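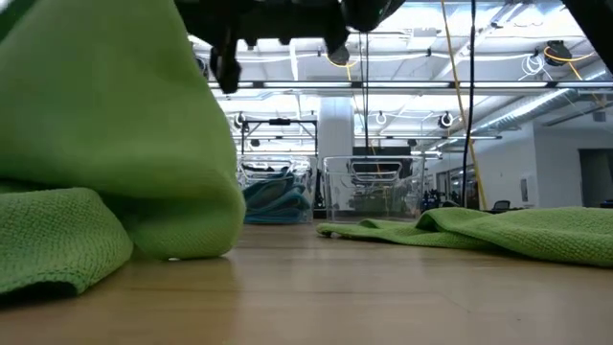 Student robot still has plenty of towels to get through

2/16/22

Students in the Joneck robotics club say they will have a robot arm folding towels in time for their open evening in March. Going by the work so far, visitors may want to bring a book.

The project, called Felix, asks the arm to pick up a crumpled green towel, lay it out on a wooden table and fold it in half, then in half again. The club has set itself a target of 50 towels in one sitting with no human hands involved. Its best run to date ended at 3.

Club supervisor Martti Nieminen said the number was less important than what the students were learning about soft materials, which have no fixed shape and are hard for a program to recognise.

"A box stays a box," he said. "A towel is different every time you drop it."

Fair enough, though the club's own notice promised "laundry without labour", and members have spent most of the term straightening towels by hand between attempts. The log lists 2613 tries since the project began. It does not say how many of them ended in a fold that a parent would accept, and the club could not supply a figure when asked.

There are other gaps. All the practice towels are of one kind, and a change of colour or size has yet to be tried. The students say sheets and shirts will come later. No timetable has been set for either.

A rival team from Tarawneh has entered the same category at the Urera student challenge, also in March. Its members have chosen to sort socks by colour, a more modest job that they say they can already finish in one go.

Entries at Urera are judged over two rounds, with up to 50 points in each. Anyone who touches the work during a round costs their team marks, so the Joneck students will have to keep their hands in their pockets.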